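October 21, 2026

Quick one, bus in 6 minutes. Feet killing me.

So the arms at Plollano are staying. Marina Tsakiris told us at shift change, standing up, no coffee, no slides. Packing goes over "in stages", whatever a stage is. I did 334 orders today by hand and kept thinking, ok, how many of these would be mine in May. Didn't like the answer so stopped.

They gave me the afternoon on the round table again. Two arms, me, and a sheet to tick. Mostly I watch. Strange to be tired from watching but I am, more than from packing. You can't let your mind go off anywhere. Used to do my whole grocery list on the line.

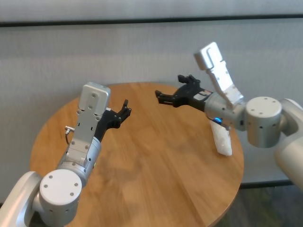 Consuelo Trujillo thinks I'm being soft about it. She says her wrists have been bad for years and if a machine wants them it can have them, she only wants to know who gets the training and if it comes with a raise. Fair. I hadn't even asked about the raise.

Asked. Marina "will find out".

Other thing, the talk is gone. On the line you've got someone at each elbow and you hear about everybodys kids. At the table it's me and the ticking. Ate lunch late and by myself becuase the breaks don't line up anymore.

Training list goes up tomorow. Putting my name down, I think. Consuelo already wrote hers on the back of a Stuline box and handed it in.

Bus. Call Mom re the 279 dollars.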